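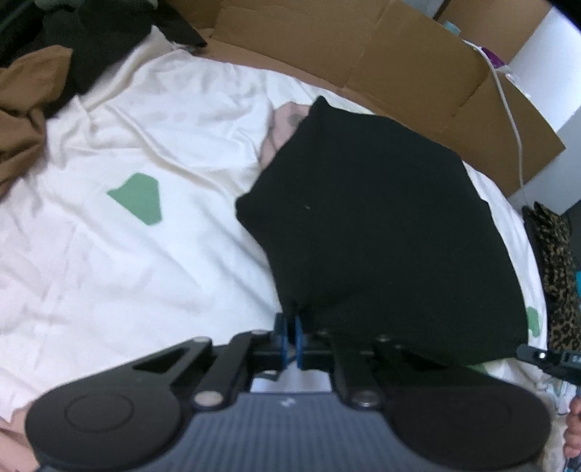

Slide 4: corner grasp on black cloth, second gripper coming in from the right

So, this is the bit I love. Black fabric is horrible for perception! Matte, nearly uniform, hardly any shading to hang a depth estimate on, and we still have to find a corner and tell the planner which way to close. Niall Mowat rewrote the corner finder in June, and it now gives Restano 3 candidate grasps instead of one. (Pause. Ask who has tried folding dark laundry with a depth camera.)

Next: timing. Flikar lines up both grippers' streams before training. We have 438 demonstrations in, and 300 of them go to the policy. 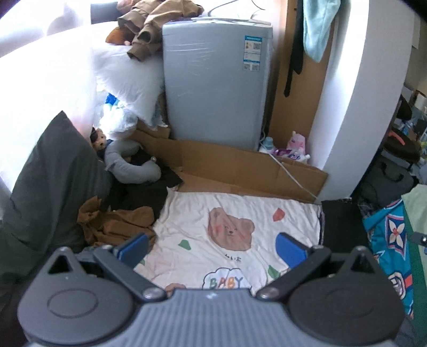
Then the approach phase, where the planner has to choose a height and a finger opening before it touches anything. We used to hard-code both. Bram Koster's version predicts them together from the wrist view, and the code is so much shorter, I'll show it on the next slide.

Skip the Gratar comparison if we're short on time. Questions after the demo clip.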